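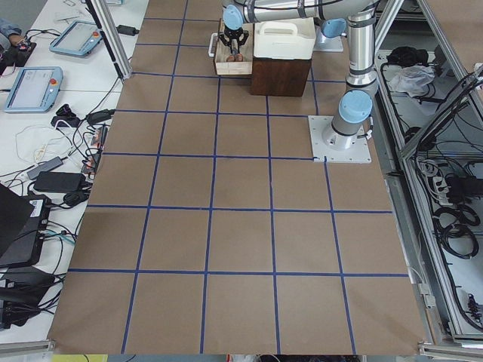
*Fig. 1. Brown paper divided into squares with blue tape.*

## Enlarging a drawing by squares

Notes for week 2, with Carys Powell. Please read them before the session and bring your small drawing with you.

The method is old and simple. We cover the small drawing with a grid, we make the same number of squares on the large sheet, and then we copy the lines square by square. For the exercise, the small squares will be 20 mm and the large squares 80 mm, so every length becomes four times longer. The area becomes sixteen times larger – many students forget this when they buy paint.

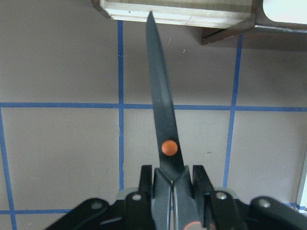 Begin with the border of the large sheet. Measure both diagonals. If they are different, the corners are not square, and the mistake will grow with each row. Mark the divisions on all four sides and only then join them.

Give letters to the columns and numbers to the rows, the same on both sheets. In each square, look first for the places where a line of the drawing crosses a line of the grid. Put a small dot there. When all dots of one row are ready, connect them with a light pencil.
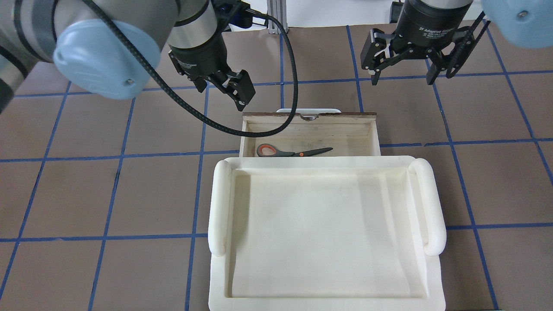 Curves need more care. A curve which passes through one corner of a square is easily made too flat. You may divide such a square into four smaller ones, on both sheets of course. Faces and hands nearly always need this.

**For next time**

- Finish the first three rows.
- Write the scale in the corner of your sheet.
- Read Aled Watkins's notes on perspective, the first part only.

Questions about paper should go to Eirlys Yorath.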